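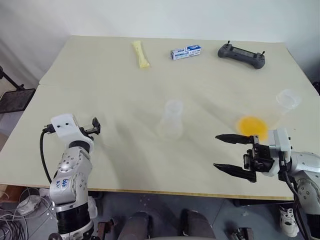

I get asked a lot what our tabletop recording kit is for, and the short answer is: teaching two arms to do small, fiddly things by showing them, over and over, until there are enough examples to train on. I'm Josefien Wuyts, I run the kit side of things at Sareck, and the Ekden bench is the one I use myself most days. It's a two-arm station with black grippers, a head-height camera, and a plain light-colored table. The plain table matters more than people expect! Clear plastic cups like the tall one in the middle there are a real pain, they nearly vanish against beige, and I put one in almost every layout for exactly that reason. A yellow disc is easy. A cup you can barely see is where your model earns its keep.

What you get with the Ekden

Two arms with grippers and wrist housings, all the brackets, the power and data cables, the head camera on its mount, and the recording software already set up on the control computer. You also get our starter set of object cards (a card tells the person recording what to put out and what the goal is, for instance "disc to the left of the cup"). There are 24 cards in the box. Most groups throw half of them out within a month and write their own, and that's fine by me, I did the same.

The table isn't included. Use whatever you have, as long as it's matte and doesn't wobble. Mine is two panels pushed together and the seam has never bothered the training, though I do try to keep small flat things off it.

How a recording session goes

You pick a card, put the objects out, press start, and drive the arms through the task. Press stop. The software asks you to mark it good, bad or unsure, and then you shuffle the objects and go again. Please do use "unsure." I went through a whole batch last December where everything had been marked good, and I ended up watching every single one again with a pot of coffee.

A full session on my bench is 50 recordings. After that I get sloppy, my moves get faster and a bit lazy, and the arms will happily learn lazy. If you have two people, swap at the halfway point — different hands give you different paths to the same cup, and you want that variety in the set.

Choosing your objects

I keep a crate of everyday stuff: small cartons, squeeze pouches, lids, cups in a couple of heights. Cartons are good for beginners because they have flat sides to grab. Pouches bend and slide around, so save those for later. Put a few things at the back that have nothing to do with the task, too. You'd like the model to leave them alone, and it can only learn that if they show up while you record.

Change the layout more than feels necessary. My first set for the Gornik project had 545 recordings and the target was in nearly the same spot in all of them. Lovely smooth arm moves, no use at all once somebody shifted the cup over by a hand's width.

Which version to get

The Ekden comes in 3 versions. The basic one has the arms and one head camera. The middle one adds wrist cameras, and that's what I'd pick if you plan on working with anything see-through or smaller than a bottle cap. The Dijkstra version has longer arms for deep tables, and it needs a heavier base, so check your floor space before you order. You can move from basic to middle later with a bracket kit, but you can't turn either into a Dijkstra.

A few things to know before ordering

Cables need room behind and beside the arms, so don't plan to shove the bench into a corner. Gripper fingers are a wear part, and I'd order a spare pair with the kit. Files are saved in an open format and stay on your own computer unless you choose to copy them off. Setup took me one afternoon, including the camera check, and I'm not a patient person.

Quotes and delivery times come from the Sareck sales desk. If your question is more like "will it pick up my weird little thing," ask them to pass it on to me, and send a picture of the thing with a ruler next to it.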